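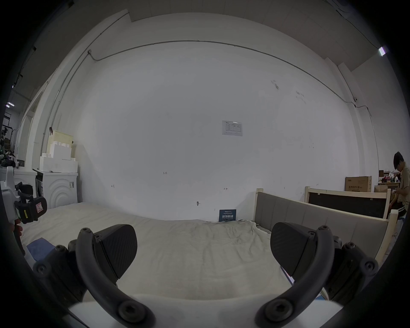 Bedroom 2: cream-white sheet, folded blue cloth at the corner, and a big white wall still waiting for some color.

The Clornavano Bed-Making Gallery
Posted 10/31/20

Welcome back to our favorite corner of the Hivcombe site! If you're new, this page is all about making beds and folding linens, and we love it more than is probably reasonable. We started in June with a stack of sheets and one very lumpy comforter, and the comments have been a joy ever since - 605 of them at last check.

Bedroom 2 gets top billing today, mostly for that sheet. I love the soft creases in the fabric, especially where it bunches up toward the headboard. A rumpled sheet has so much more going on than a perfectly flat one! My usual way in is to start at the headboard end, smooth out toward the sides with flat hands, and leave the corners for last.

The blue against the cream is such a good pairing, too. I've been pushing for more blue in the linen closet for months (the Wieczorek pillowcases would look wonderful with it), and this has only made me worse.

A quick note on folding: thirds first, then in half, and you get a nice square stack that sits well on a Dulico shelf. Try it with hand towels before you take on anything bigger. Fitted sheets get their own page soon - bring your best tricks!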